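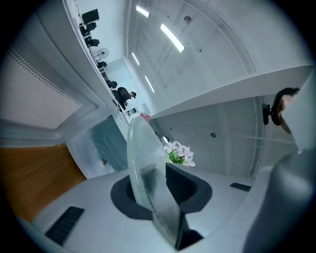 Ilse Brandauer
Redactora de compras y equipamiento
23 de octubre de 2019

La jefa de operaciones de Rusico me recibe en una oficina larga, con escritorios blancos en fila y sillas negras, y me pide que no publique su nombre. «El presupuesto es de todo el equipo, no quiero aparecer como la única responsable», explica. Hablamos de una decisión que ocupa a su empresa desde mayo: qué pinzas comprar, cuántas y con cuál dinero.

Rusico prepara piezas delicadas para otros talleres. Hasta ahora casi todo se ha hecho a mano. El plan es comprar 3 pinzas de mano en el primer año y dejar los brazos completos para más adelante. «Con la pinza de mano una persona enseña el movimiento y nosotros aprendemos qué necesitamos. Si compro primero el brazo, pago por una respuesta que todavía no tengo», dice.

Pidieron ofertas a dos proveedores, Berunside y Geraghty. La primera era más barata en la compra; la segunda incluía los dedos de recambio y la revisión anual. Le pregunto cuál ganó. «Todavía ninguna. En la hoja de cálculo, Berunside estaba delante hasta que sumamos los repuestos. Los dedos se gastan. Esto lo habíamos puesto en una línea muy pequeña, y fue un error mío.»

El error tuvo consecuencia: la partida de consumibles subió un 40 por ciento y hubo que presentar el presupuesto otra vez. En la segunda versión hay 4 capítulos: equipos, repuestos, formación y espacio. El último le costó más de defender. «La dirección me decía que espacio ya tenemos. Sí, tenemos, pero también tenemos personas que trabajan sentadas al lado. Hay que pensar en los pasillos, en la luz y en el ruido.»

Sobre la luz insiste bastante. En la sala hay paneles fluorescentes en el techo, y las superficies transparentes dan reflejos. Ella quiere que cada proveedor haga su demostración en estas condiciones. «En la sala de exposición de ellos todo funciona. Yo pido que vengan aquí, con mi techo y mis mesas.»

El programa interno se llama Navitz y debe durar 7 meses. Al final decidirán si continúan con la compra de los brazos o si devuelven una parte del dinero reservado. ¿No le preocupa que se vea como una marcha atrás? «No. Lo escribí en la primera página, para que después no haya sorpresa.»

Antes de despedirme le pido un consejo para una empresa que empieza. Piensa un momento y habla de los plazos de entrega: que se pidan por escrito, también para los repuestos, y que se pregunte quién contesta el teléfono en agosto.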